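Hamann玩具图书馆迁至Badley街新址，借阅期延长至三周

2018年11月2日，Hamann玩具图书馆宣布，馆舍搬迁工作已经结束，Badley街148号的新址即日起对读者开放。原馆舍停止使用，还书箱保留到本月底，之后归还玩具请直接前往新址。

Hamann玩具图书馆成立于1988年，向有学龄前儿童的家庭出借玩具、拼图和桌面游戏。旧馆舍位于一栋办公楼的地下层，没有电梯，推婴儿车的家长进出不便，大件玩具也只能堆放在走廊里。新馆舍在一层，门口设有坡道，借还台与试玩区分开。

搬迁期间，馆方对全部藏品重新登记，并调整了分类方式。过去按适用年龄上架，现改为按玩法上架，分为过家家、搭建、拼图、音乐和户外五类，适用年龄改用标签注明。读者在目录中仍可按年龄检索。

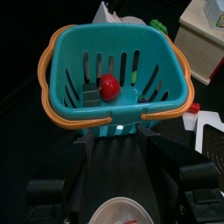 蓝绿色塑料玩具篮，配橙色提手。

过家家类是借阅量最大的一类，也是零件最容易遗失的一类。按照新规定，成套玩具每套附一张清单，借出和归还时由读者与工作人员共同核对。缺少小件的，读者可在下次到馆时补还，不收费用；整套遗失的，按购入价的一半赔偿。

借阅期由两周改为三周，可续借一次。已有其他读者预约的玩具不能续借。每个家庭可同时借阅的数量不变。

馆长Gudrun Sperling说：“两周对很多家庭来说太紧。孩子刚玩熟，就要还了。我们在10月征求过读者意见，延长借阅期是提得最多的一条。”
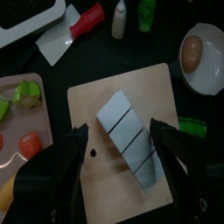

Musyoka Lyimo则认为，延长借阅期之后，热门玩具的等候时间也会变长，他希望馆方把预约情况公开出来，让家长知道前面还排着几家，再决定要不要等。

Gudrun Sperling表示，预约排队情况将在目录中显示，读者不必再打电话询问。尚未办理网上账户的家庭，可以在借还台查询。

新址的玩具架由Skurer公司提供，架板高度可以调整，下层供儿童自己取放。目录系统由Rerkska公司更新，旧借阅卡继续有效，不需要更换。卡片损坏或姓名有误的，请携带身份证件到馆办理。
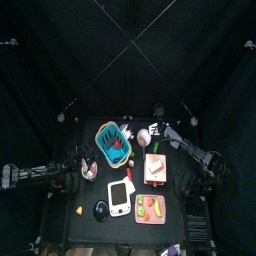
清洁方面，馆方沿用原有做法：塑料和木制玩具归还后擦拭消毒，布制玩具清洗晾干后再上架。归还当天的玩具不再借出。带电池的玩具借出时附带电池，读者自行更换的，请使用同一型号。

馆方继续接受捐赠。捐赠的玩具应当完整，表面无开裂，零件无松脱。毛绒玩具、磁力小球和已经拆掉安全标签的电动玩具不在接受范围之内。捐赠前请先致电或发邮件说明物品种类，以便安排接收时间。不符合出借条件的物品，馆方不代为处理，请捐赠人取回。
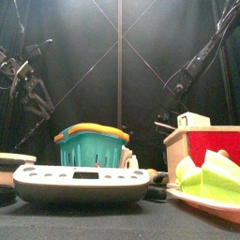

灰白色塑料器具和蓝绿色篮子。

新址开放时间为周二至周六上午11时至下午5时，周日和周一闭馆。试玩区无需预约，儿童须由成年人陪同。办理借阅卡需出示住址证明，首次办卡免费，补办收取工本费。

馆舍后门正在施工，请从Badley街一侧进入。婴儿车可停放在入口右侧，请勿占用坡道。

媒体联系：Hamann玩具图书馆办公室

相关新闻
Hamann玩具图书馆搬迁期间还书安排
读者意见征集结果公布
捐赠玩具须知（修订版）
Badley街后门施工通知
拼图类藏品目录更新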